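Kevico Puto 20 Camera Slider with Flywheel Drive

Item status: In stock
Ships from: Clurkley warehouse
Page updated 8/28/18

Overview

The Puto 20 from Kevico is a manual camera slider for video and stills shooters who need smooth side-to-side moves in small rooms. It supports cameras and heads up to 20 lb when set level on two tripods or on a flat surface. A belt-driven flywheel under the carriage evens out the start and stop of each move, so the operator can push with one finger and still get a steady shot.

The rails are 35" long and made of carbon fiber tube. The end caps and carriage are machined aluminum. Each end cap has a 3/8"-16 threaded socket on the bottom, and there is a third socket at the center of the rail support for use on a single tripod. Payload is lower on a single tripod. See the notes under Mounting.

Flywheel and Drag

The flywheel is attached to the left end cap and turns whenever the carriage moves. It can be taken off by loosening the center knob and lifting it straight away from the pulley. Without the flywheel the slider is lighter to carry and the carriage moves more freely, which some operators prefer for fast reveals.

Drag is set with a knob on the side of the carriage. Turning it clockwise adds resistance. A separate lever locks the carriage in place. Do not use the drag knob as a lock. It is not made to hold a camera on a slope, and overtightening it will wear the pad.

Mounting

For low tabletop work, fold out the four legs at the end caps. Each leg has a rubber foot that screws up and down for leveling on uneven surfaces. The feet can be backed off to expose short spikes for use outdoors. Check that the spikes are fully covered before putting the slider on a counter, table, or finished floor.

For single tripod use, keep the total load of camera, lens, and head to 9 lb or less. The balance shifts as the carriage travels toward either end, so use a tripod rated well above the combined weight of the slider and camera, and tighten the tilt lock on the head before each move.

The carriage has a flat top plate with a 3/8"-16 screw. A reducer for 1/4"-20 cameras is included and stores in a threaded hole under the right end cap. Ball heads and flat-base fluid heads can be attached directly. Bowl heads need the Ismail bowl adapter, sold separately. 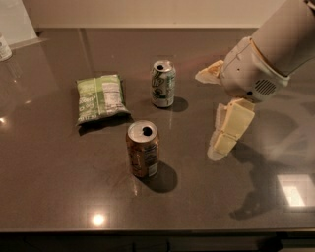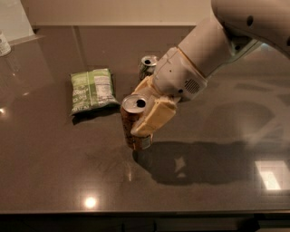
Vertical and Angled Moves

The Puto 20 can be set at an angle with one end higher than the other. Fit the safety stop to the lower rail before adding the camera. The flywheel should stay on for angled moves. Fully vertical use is not recommended with this model.

Care

Wipe the rails with a dry cloth after each use. Do not oil them. The carriage rides on sealed bearings that need no grease, and oil will pick up dust and make the move uneven. If sand gets on the rails, blow it off before moving the carriage.

Belt tension is set at the factory. If the belt starts to slip, turn the small screw at the right end cap a quarter turn at a time until the flywheel follows the carriage again. Replacement belts are available under the Accessories tab.

In the Box

Kevico Puto 20 slider
Removable flywheel
Four folding legs with rubber feet (attached)
3/8" to 1/4" reducer
Safety stop
Hex key
Padded carry bag with shoulder strap

Specifications

Rail length: 35"
Rail material: Carbon fiber
Maximum load, level, both ends supported: 20 lb
Maximum load, single tripod: 9 lb
Head mount: 3/8"-16 male
Tripod mounts: 3/8"-16 female, both ends and center
Drag: Adjustable
Carriage lock: Lever
Drive: Belt and flywheel, manual
Motor ready: No

Warranty and Returns

Kevico covers the slider for 2 years against defects in material and workmanship. Belts, drag pads, and rubber feet are wear items and are not covered. Keep your receipt, as it is needed for any claim. Sliders sent back to Clurkley must be in the original carton with the flywheel removed from the end cap and packed in its own foam slot.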